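Robot arms still slow at clearing a table, Itent trial finds

2/22/21

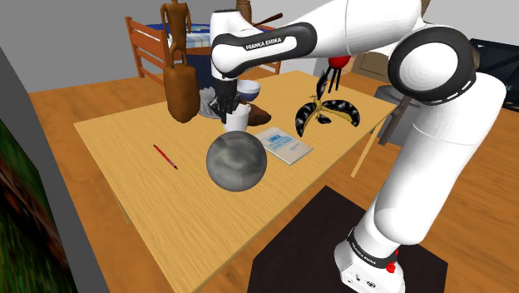

Itent has published the results of its first trial of robot arms on ordinary household chores. The short version is that a single arm can now clear most of a cluttered table without help, but it is slow, and it still fails on things a child would pick up without thinking.

The trial was run in simulation. The arm was given 1000 attempts at tidying a domestic table, with the objects and their positions changed each time. It cleared everything it was asked to clear in 638 of them. In the rest it dropped something, left something behind or ran out of time.

Cups, bowls and jars gave the least trouble. Flat things were harder. A closed book lying on a table offers very little for a gripper to get hold of, and the arm often pushed it along the surface before giving up. Pencils rolled. Soft or floppy rubbish such as banana peel was the worst group of all, as its shape changes when it is touched and the arm has to work out its grip again.

Crowding also made a difference. When several objects stood close together at the far side of the table, the arm could usually reach the one it wanted but knocked over a neighbour on the way in or out. Itent says this is the part of the work it now plans to spend most time on.

The company chose mixed household objects on purpose. Robot arms have done well for years in places where the same part arrives in the same position all day. A kitchen or living room table is different - the next thing on it could be heavy, hollow, sticky or something that should not be thrown away. Knowing what to do with an object proved to be a separate problem from picking it up, and was left out of the main score.

The same software was then tried on a shop-floor job set by Prerkis, which supplies shelving and stock systems to small shops. The task was to sort returned goods from a counter into bins. The test set held 3131 items, and results were better than on the household table, mainly because returned goods come in fewer shapes and are often boxed.

Prerkis does not intend to offer the system to its customers this year. It says a member of staff can still sort a counter of returns faster than the arm, and that shops would need a good deal of floor space for the equipment.

Itent takes a similar view of the home. It is not announcing a product and has set no price. A useful household machine would have to work safely near people and pets, and neither was part of this trial.

A second round will start in June, with Galang providing a new set of object models and Plelum checking the scoring. It will add wet dishes, cloths and cutlery, and each attempt will be limited to 30 minutes. Some of the tests will move to a real arm and a real table, so that results from the two can be compared.

The full results, including a list of failed attempts by type of object, are available from the Itent press office on request.

Ends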